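How to Grow a Redbud Tree From Seed
By Lindsay Tautahi
March 11, 2019

If you've ever stood under a redbud in bloom and wished you had one of your own, I have great news: you can grow one from a pod you picked up off the sidewalk! It takes patience (a seedling needs several years before it flowers), but the work itself is easy, and watching that first pair of leaves open is a thrill every single time.

Collecting the pods

Redbud seeds grow in flat brown pods that look a lot like snow peas. Pick them in the fall once they're dry and papery. My best batch came from an old tree on Geraghty Street in Histton, which drops so many pods that I filled a grocery bag in one visit and counted 529 seeds at the kitchen table that night. You need far fewer than that!

Split each pod with your thumbnail and toss any seed that's shriveled or has a tiny hole in it. Holes mean a beetle got there first. Good seeds are hard, brown, and a little shiny.
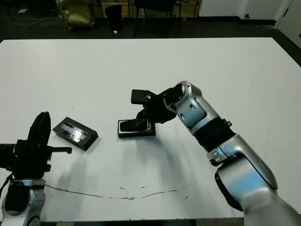 Robotic arms over a white table, with two small black objects between them.

Getting past the hard coat

A redbud seed has a tough shell that keeps water out, so you'll need to wear it down a bit. Pick one of these methods:

Sandpaper. Rub one side of each seed on medium-grit paper until you see a paler spot. Stop there, so you don't grind into the seed itself.

Hot water. Bring a pot of water to a boil, take it off the heat, let it sit a minute, then pour it over the seeds in a heatproof bowl. Leave them overnight. The ones that swell up are ready to go.

I like sandpaper for small batches and hot water when I've gotten carried away with the picking (most years).
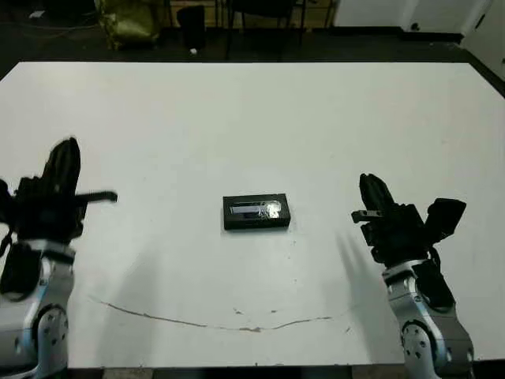 Small black box on a white tabletop, robot arm at left.

Chilling the seeds

Next comes a fake winter. Mix the seeds into a handful of damp sand or peat moss, slip it all into a zip bag, and write the date on it. Put the bag in the fridge for 2 to 3 months. Squeeze a bit of the sand now and then: it should feel moist, with no water dripping out. If you see mold, rinse the seeds and start over with fresh sand.

Fall sowing outdoors works too. Treat the seeds the same way, plant them in a marked bed, and cover it with wire mesh, or the squirrels will have a party.

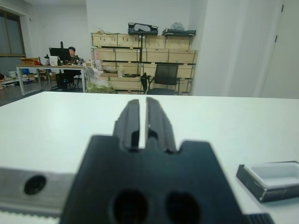 Sorton Backyard Growers, Issue 25

Planting

Fill deep pots with a loose potting mix and set the seeds a quarter inch down, 2 to a pot. Water gently and keep the pots somewhere bright. Sprouts can show up within a couple of weeks, though I've had stragglers take a lot longer, so don't dump the pot too soon! When both seeds come up, snip the weaker one at the soil line.

Harden the seedlings off after your last frost, a few hours outside at first and then longer each day. By June mine are living on the back steps full time, in morning sun and afternoon shade. Water when the top inch of soil is dry.

Leave them potted until fall or the following spring, then move them to their permanent spot while they're dormant. Redbuds grow a long taproot early and resent being moved later, so choose a place you'll be happy with. Mine went in beside the Duvport road fence, and the tallest is already up to my shoulder!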